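**Firer two-armed walking unit, after five months on our transport desk**

I held off on writing this because the first month with any new equipment is mostly people grumbling (me included, I'm a champion grumbler) and it wouldn't have been fair. We're a patient transport desk at a mid-size rehab hospital, and the Firer came to us through Brendex on a lease, with the Skokis dispatch software on top.

The job we gave it is the dull one. Wheelchairs end up everywhere in a building like ours - by the gift shop, outside imaging, once in a stairwell - and somebody has to bring them back. That somebody used to be whoever was newest. The Firer moves empty chairs only, and I'd want that written in large letters for anyone considering one. People are still pushed by people, and I hope that stays so.

What I like: it takes the push handles the way we teach new hires to, one hand on each, and it doesn't hurry. It logged 2,279 chair returns by the end of our fifth month, and my own knees have noticed. The porters spend more of their shift with patients now, and a couple of the quieter ones have turned out to be wonderful company for folks waiting on a scan.

What I like less: folding chairs give it more trouble than the rigid ones. The back fabric has some give to it, and if the two sides aren't opened out evenly the unit will stop and ask for help through Skokis, which sends an alert to every phone on the desk at once. You can change that setting, but it's buried under "Messina mode" and the manual never tells you what Messina mode is. I had to call Brendex twice.

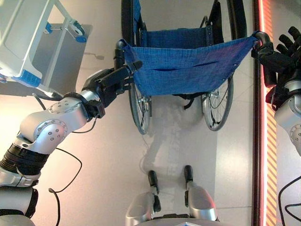

There's also the matter of hours. Two of our part-timers had chair collection as a good chunk of their shift, and when the lease was signed they were worried, and rightly so. Management moved them to escort work at the same pay, but it took until March to get that in writing, and I think it should have been settled before the crate was opened. If you're the one making the decision at your place, please do that part first!

Would I renew? Yes, on the same terms, with a better manual. Four stars out of 5, and I'd have given the last one if the alerts were quieter.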